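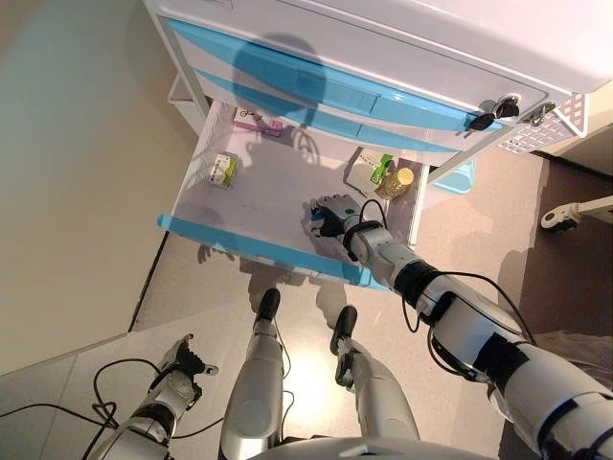

Kuteo is opening sign-ups for its second stockroom clear-out month, and any small workplace in Okberg or Waluvberg can join. Free. Dental offices, vet clinics, school labs, repair shops, anybody with a supply room and a habit of ordering the same thing twice. The job is simple: one drawer at a time, pulled fully open, everything out, dates and labels read. Small boxes on their sides get stood up or moved, like the white one with green printing on the left of the open drawer. Then close it and go to the next.

Posted 12 October 2024
By Kuteo Press Office

OKBERG - The clear-out runs through all of December. Sign-ups are open now and close when the places are gone. There are 80 places this time, up from last time's smaller trial, and half are held back for workplaces in Waluvberg, which got left out before because of the delivery route. That has been fixed. Steinarsdóttir Supply is doing the driving.

Search this site Go

What you get: a starter pack with blank labels, two marker pens, a count sheet and a big folded poster for the stockroom door. Also a collection crate. Unopened, in-date items you don't want go in the crate and Steinarsdóttir picks it up at the end of the month. They get sorted at the Okberg depot and offered to the other workplaces on the list first. Whatever is left goes to the spring swap table.

Please read the next bit. We had questions last time.

No medicines in the crate. No chemicals, no blades, nothing that has been opened, even if its only been opened a little. Those go back through your normal disposal route and we can't take them. Crates with any of that inside will be left where they are and you'll get a phone call.

Last time around, the workplaces in the trial turned in 1,931 items. Gloves by the box, printer labels, paper towels, tape, more tape. More than 1,000 of those found a new home before the depot even finished sorting, mostly with vet clinics and the school labs. One repair shop sent in 101 unused notepads, all the same size, and they went in a single afternoon.

"People kept telling us the cupboards weren't the problem, it was the drawers," a Kuteo spokesperson said. "You see the front inch and shut it again. So this year the count sheet goes drawer by drawer and there's a line for what was at the back."

The new count sheet is one page, both sides. The old one was four pages and most came back with page three blank. It asks for the item, how many, the date on the pack and what you decided: keep, crate, or dispose. You don't have to weigh anything. You don't have to photograph anything either. Send it back with the crate or drop it at the depot front desk.

Shared fridges and cold cabinets count as storage and can go on the sheet, but their contents stay out of the crate. The van is not refrigerated. If you're clearing a cold drawer, have somewhere cold ready first and work fast.

Label sizes. The trial packs came with one size and it was too wide for most drawer fronts. There are now three, and the small ones peel off clean from metal and painted surfaces. We tested them on the cabinets in our own office and on a very old filing cabinet at the Waluvberg branch, where one corner did leave a mark, so try it somewhere hidden if you care about the finish.

Shares 14 Comments 3

How to sign up: use the form on the Kuteo site or ask at the Okberg depot desk. You'll need the workplace name, an adress for delivery, a contact number and a guess at how many drawers you've got. A guess is fine. Workplaces with more than one site should fill in the form once per site or the packs all end up in the same building. Happened twice.

Packs go out in the last days before December starts. Crate pickup is at the end of the month and you can pick morning or afternoon on the form, though afternoon slots in Waluvberg are limited to the one van.

About Kuteo: Kuteo makes labels, count sheets and stockroom software for small workplaces. Offices in Okberg and Waluvberg.

Press questions: Kuteo Press Office, Okberg. Label samples can be mailed out on request, please say which size.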